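Getting the two-armed cell ready again

I promised a few of you a proper write-up of how I look after the two-armed cell at Hillengate, and then December happened and it slid. So, with a mug of tea and my feet on the radiator, we're going to talk about setting up a pair of arms that have to pass things to each other without bashing knuckles.

For anyone new: I look after one cell. It's two white arms over a brown table, with trays either side, and its whole life is handing clear plastic parts from one gripper to the other. The parts come from Plastia and they are lovely to look at and horrid to work with (bendy, slippery, more or less invisible to a camera if the light's coming from the wrong side). Every time we get a new shape in, the whole handover has to be taught again, and that's most of my job.

I always start in the simulator now. I didn't use to! When I first took the cell on I'd go straight to the real arms with the teach pendant and creep them towards each other at snail speed, one finger over the stop button, sweating. Then I bent a fingertip, ordered another one from Mujić, waited 19 days for it to turn up, and became a very keen simulator person overnight.

The model only earns its keep if it matches the real table, though, and keeping the two matched is its own little chore. I measure the posts of the metal frame first, from the corner of the table, because everything else hangs off those numbers. Then the arm bases. Then the trays, which are red and teal in the model and red and teal on the floor, and which sit at a slight angle. Someone straightened them on the real table once, very kindly, to be tidy. It took me a whole morning to work out why every place was landing on the rim.

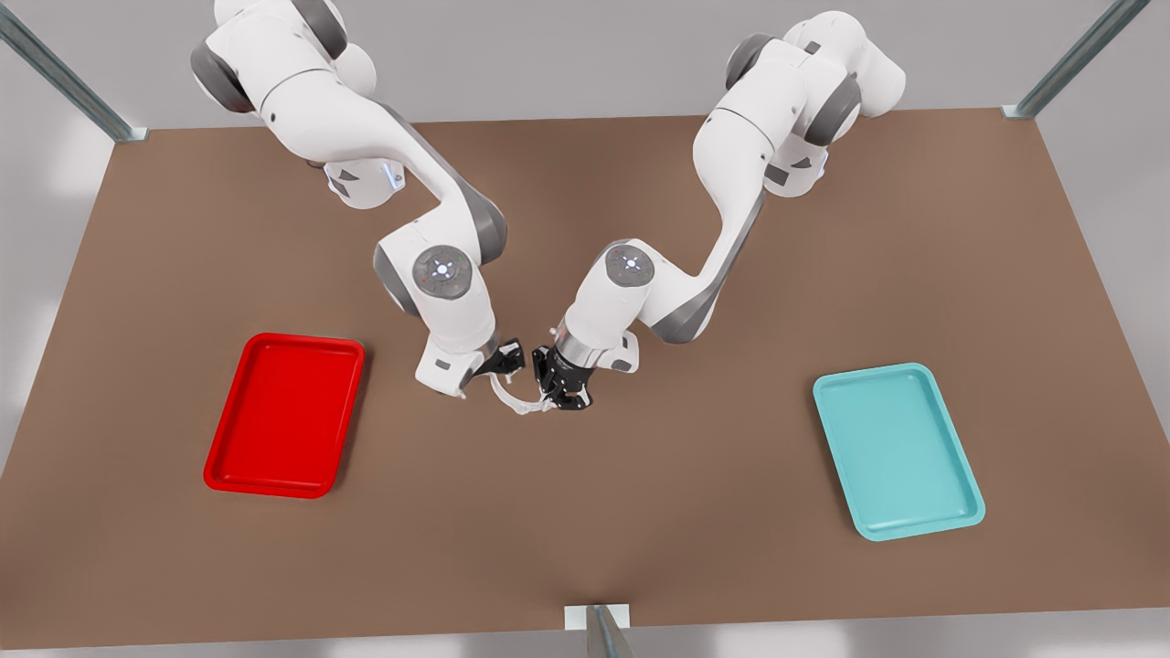 How close should the two grippers get during a handover?

Close enough that both can hold the part at once without stretching it, and no closer. On our cell I leave 4 mm between fingertips at the tightest point, and I check that figure in the model before I let the real arms anywhere near it.

The 4 mm came from Kyung-hwa Do, who set up the cell before me and left a notebook full of this sort of thing. I tried going tighter for a while, thinking I was clever. The trouble is that the arms warm up over a shift and drift a touch, and a gap that's fine at nine in the morning is not fine by half past three. So 4 it is, and I've stopped arguing with the notebook.

Once the model run looks clean I go through the same order on the real thing:

Power up, let both arms do their homing, and listen. You get to know the sound. A dry wrist has a sort of papery whisper to it, and I'd rather hear it then than halfway through a job.

Wipe the fingers. Plastic dust gets on the pads and the grip goes to pot. Lint-free cloth, no solvent (it makes the pads swell, ask me how I know).

Run each arm on its own to the handover point, with the other one parked well back. Then both together at a crawl with nothing in the grippers, 3 times through. Then with a part.

Check the flange bolts with the torque wrench. I mark each one with a paint pen afterwards, a line across the bolt head and on to the flange, so if one moves I can spot it from across the room.

The bit that still catches me out is the letting go. The second arm takes hold, the first one opens, and with a stiff part you'd never think about it. With these thin curved ones there's a bit of spring stored up if the grippers aren't quite agreeing about the angle, and the moment one side lets go the part pings. I found one behind the Vilaris cabinet last month that had clearly been there for ages. What's helped is a short pause with both grippers closed and the second arm set soft, so it can settle to wherever the part wants to be before the first lets go. It costs a bit of time every cycle and it's worth every bit.

After all that I left it running on the new shape and kept a tally on the whiteboard. It got to 795 handovers before the first drop, and the drop was a part with a split in it, so I'm calling that one not guilty — me and the arms both.

Next job is the cable on the left arm, which has started rubbing at the elbow when it folds right in. I've got a new sleeve for it and a bag of clips, and I'll put up some notes once it's been on for a few weeks.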